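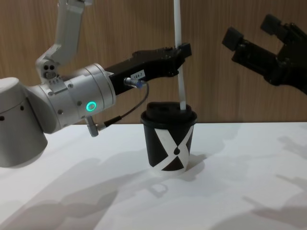
Robot arm and black gripper over a white tabletop

Coffee cart: water tastes flat after softener install
Asked 2002-03-30 in Small Food Business

I run a coffee counter in the lobby of an office building in Lembridge. The landlord put a Kudon salt-based softener on the main in October. Scale in the boiler has stopped, but filter coffee now tastes flat and slightly salty. The incoming hardness was 400 ppm before the softener. Grind, dose and beans are unchanged. Do I need a reverse osmosis unit, or can this be fixed with blending?
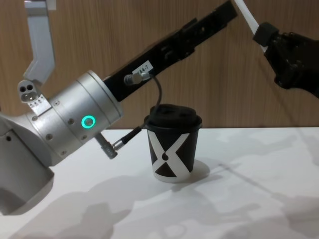

Disposable coffee cup on the table, robot arm at left

Answer 1 (accepted)

A salt-based softener swaps calcium and magnesium for sodium. It does not lower total dissolved solids. At 400 ppm hardness you are adding a lot of sodium, and the minerals that help extraction are gone. Blending raw water back in restores some hardness but leaves most of the sodium.

Ask for an unsoftened branch line to the counter. Fit a sediment filter, a carbon block, then a small RO unit with a blend valve.

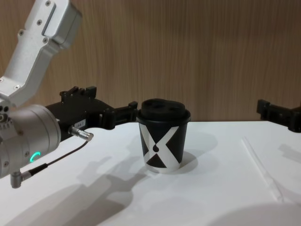 Set the valve by test kit, starting nearly closed. Aim for 40 ppm alkalinity and check hardness at the same tap. Retest after 11 days, then monthly. A Skavalholm membrane set handles this load if you add a storage tank. Do not run RO water with no blend into a boiler that uses a level probe; the probe may fail to read it and the boiler can overfill.

Answer 2

Just use bottled. I did the math on an Arellano unit and it was 700 installed. 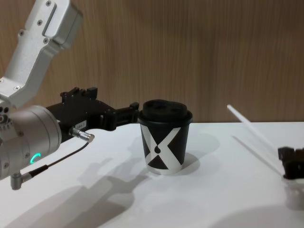

Comment from Lembridge Counter: bottled water won't work for a plumbed boiler without a pump and a float switch, and the labels here don't list alkalinity. Landlord has agreed to the branch line. Does the carbon block go before the membrane if the city uses chloramine?

Yes, before. Get the larger block, chloramine needs more contact time.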